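Handheld gripper station – monthly walk-round, Gemcombe workshop
Checked 5/23/21, list version 16

I do this one myself with a coffee in hand, so forgive the rambling. Kwadwo Antwi wrote the original list and I keep scribbling on it!

1. Emergency stop within reach of the operator – OK. Pressed it, arm stopped, reset fine.
2. Floor markings visible – OK, but the tape by the Odoi cell is peeling again. Kwadwo has a roll.
3. Gripper fingers tight, no cracks – OK. One screw took a quarter turn.
4. Battery log filled in – NOT OK. Last entry was 377 and we're well past that. Please write them down, folks.
5. Lifting aid tag (Susport, 500 lb) readable – OK.
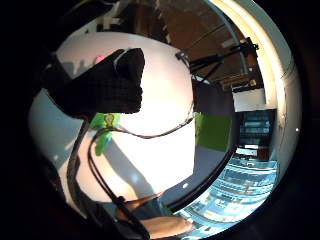
6. Cables and hands – comment. I'm fussy about this one and I'll stay fussy. Our rule says any lead near the work gets routed away from the fingers before anyone picks up a tool, and it goes for the thick black ones just as much as the skinny ones that sag in a loop. When a cable crosses bare fingers, stop and move it. Gloves: the list says "suitable gloves," and I'd like that changed to say both hands or neither, so we don't end up with black knit on one hand and bare skin on another at the same job.

7. Guard door switch – OK, tried it twice.
8. Speed limit in teach mode – OK, still set the way Mumero left it.
9. Sign-off sheet – 54 names on it now, and a few I can't read (print, please!).

Open items: battery log, floor tape, glove wording. I'll look at the tape again before the end of May. If you want to argue about the gloves, come find me – I'm usually at the bench by the Odoi cell.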